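Painting an old table one flat colour: worth it, or should I have left it alone?
Hullum Home & Garden Forum > Indoors > Furniture and Finishes

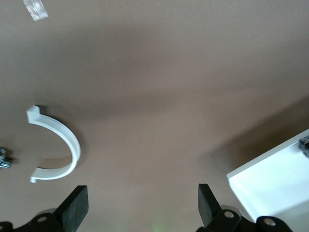 marrowfatpea
Posted March 26, 2025

Hello everyone, long-time reader, not much of a poster, so do forgive me if I go on a bit. I've been wanting to ask about matte tops on tables that get used every day, and my sister says I should stop asking her and ask people who know.

Our kitchen table came from a house clearance over in Flovton and it has been with us through two moves, one flood and a great deal of homework. The top had gone a nasty orange colour and was sticky near one end however often I washed it. I want to paint the whole thing in a soft brown, a taupe I suppose you'd call it, with no shine at all. I love how quiet that sort of colour looks in a room, and our kitchen is busy enough as it is (yellow tiles, not my choice, staying for now).

My worry is the wear. We eat at it, the children draw on it, and I roll pastry straight onto it at Christmas. Is a matte finish going to drive me round the bend within a year? And if I do go ahead, do I need to strip it right back or will a good sanding do?

Thank you in advance, and sorry for the essay!

oldbrushes
Reply

Welcome, and never apologise for length here, you should see some of mine.

A good sanding will do if the old finish is sound, but you've said the magic word, which is sticky. Sticky means the varnish has broken down, usually years of hands and cooking grease, and paint will not hold on that end whatever the tin promises. Wash it with sugar soap, let it dry overnight, and then see whether your fingernail leaves a mark. If it does, strip that end at least. I'd do the whole top while you've got the mess out anyway.

Then 100 grit to key it, something finer after primer, and 400 very gently between the last coats. Wipe the dust off each time with a barely damp cloth.

As for matte, I have it on a sideboard and it's a joy. I would not have it on a table I ate from.

tillyandthehens
Reply

I'm going to disagree with oldbrushes, with love as always!

We've eaten off a matte table for 5 years now, three meals a day and more tea than is good for anybody, and it has come up lovely. The thing is to put a proper clear topcoat on, one sold for floors or worktops, and to be patient with it. Most people have their plates back on it the next morning, and then they wonder why there are rings. Leave it a good fortnight before you put anything hot or heavy down. We ate off our laps in front of the telly and quite enjoyed it.

The colour sounds gorgeous, by the way. Do buy the little tester pot first though. Brown paint is a devil for changing with the light. Mine is nearly pink by teatime and grey as a pigeon in the morning, all out of the same tin, and I'd have sworn they'd sold me two different ones.

marrowfatpea
Reply

Oh, that's a very good point about the light. Our window faces north and the lamp over the table is one of those warm yellowy ones, so goodness knows what I'll end up with. I'll paint a big bit of card and carry it about the room for a few days.

Tilly, may I ask whether yours marks when you wipe it? I had a matte tray once and every time I rubbed at a splash it left a shiny patch worse than the splash.

tillyandthehens
Reply

It can do, yes, if you scrub. I use a soft cloth and warm water with a drop of washing-up liquid and I never use the green side of the sponge. My husband does use the green side of the sponge, and we have had words. There is one faint shiny place by his chair and I've put the fruit bowl on it.

oldbrushes
Reply

I rest my case!

No, in all seriousness, Tilly's right about the curing time, and I'd say that matters more than the brand. I still think she's been lucky with the rest. A matte top gets polished by ordinary life. Sleeves, newspapers, the bottoms of mugs. With eggshell you lose a bit of that chalky softness but you can wash it without holding your breath, and with little ones drawing on it I'd want that.

lowerfieldgate
Reply

May I put in a word for not painting it at all? I know it's a minority view in this part of the forum. Orange varnish very often has a perfectly nice bit of timber under it. I stripped my mother's table last July, out in the garden with the radio on, fully meaning to paint it, and when I saw what was there I oiled it and left it. You can always paint later. Getting paint back out of the grain is a miserable job and I wouldn't wish it on you.

If you do want to look, the restorer I take my chairs to, Stankevičius, just off the Evomville road, will tell you what wood you've got and won't try to sell you anything. Take a photo and a drawer if it has one.

Also (this goes for painting or oiling) please be careful with tape. Masking tape left on for a weekend comes off beautifully. Ordinary sticky tape on fresh matte paint can lift it clean away, and even if it doesn't, you may get a slight gloss where it sat. Children do love to tape their paper down to draw.

marrowfatpea
Reply

They do, and they never pick it all up afterwards either! I will hide the sticky tape for a month.

You've all given me a great deal to chew over. I think I'll strip the bad end first and have a look, as lowerfieldgate says, and if it's nothing special underneath I'll go for the taupe. I'm leaning towards eggshell now for the top and proper matte on the legs, where no sponge of either colour is likely to reach.

tillyandthehens
Reply

Legs in matte is a lovely idea. Do them first, upside down on an old blanket, and paint from the foot towards the top so you catch the drips. And post us a picture, we're a nosy lot.

oldbrushes
Reply

Seconded. There's a long thread on stripping, number 1534 in the archive, if you want the ins and outs of which scraper to use. Skip the argument in the middle of it, most of that was me.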